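Cutting mats and gridded work surfaces: keeping them flat, clean and square

By Fidelina Villca
Oct 26, 2023

Most of the questions I get about sewing tables and craft benches come down to the mat. People buy a good one, put it on a bad table, and then wonder why their strips come out crooked. These are the things I do in my own workroom.

Start with the table. Lay a long ruler across the top in several directions and look for daylight under it. A mat will follow any dip or ridge in the table, and the blade will skip over the low places. If your table has a leaf, put the mat entirely on one side of the joint.

Wipe the table before the mat goes down. One grain of sand underneath makes a bump you will feel every time the cutter crosses it.

Keep the mat out of the sun and away from the iron. A hot mug is enough to raise a ring on some of the softer ones. I use a cork trivet on the windowsill and nothing hot comes to the table.

Lines printed on a mat are handy for lining up fabric, paper and shelf liner, but check them once against a ruler you trust. On my old Stanell mat the lines were fine in the middle and drifted near one end. I still use it for rough cuts. For anything that has to fit, I measure with the ruler and ignore the grid.

If you would like a grid on a plain cloth or felt cover, draw it with a white chalk pencil first and go over it with a paint marker when you are happy with the squares. Work from one corner and measure every line from the same edge. Measuring each line from the last one adds up small mistakes.

A gray ground with thin white lines is the one I find easiest on the eyes for long jobs. Dark thread and light thread both show up on it.

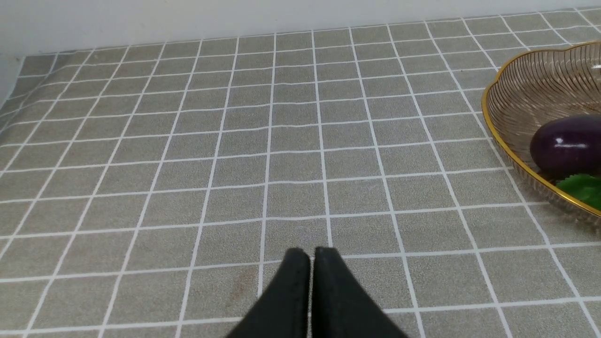
How do I get a curled corner to lie flat again?

Warm it gently and weigh it down. For a plastic mat, lay it on a flat floor in a warm room for a few hours, then stack heavy books on the corner and leave them overnight. For a cloth cover, steam the corner from the back, smooth it by hand, and let it dry under a board. Very stiff curls may take two or three rounds.

Cleaning

Fuzz and lint: a lint roller, or a white eraser rubbed in small circles. Do this before you wash anything.

General dirt on plastic mats: cool water with a drop of dish soap and a soft brush. Lay the mat flat to dry. I do mine every February, when the workroom is slow.

Cloth covers: vacuum with the brush attachment. Blot spots with a damp rag and try it on a hidden edge first, especially if the lines were drawn by hand.

Glue: let it harden completely, then lift it with an old plastic card.

Storing

Flat is best. Under a bed works well. If you have to hang a mat, use two clips along the long side with a strip of cardboard behind them. Cloth covers can be rolled on a tube with the lines facing out. Don't fold them, as the creases are hard to get rid of.

Next: sharpening and changing rotary blades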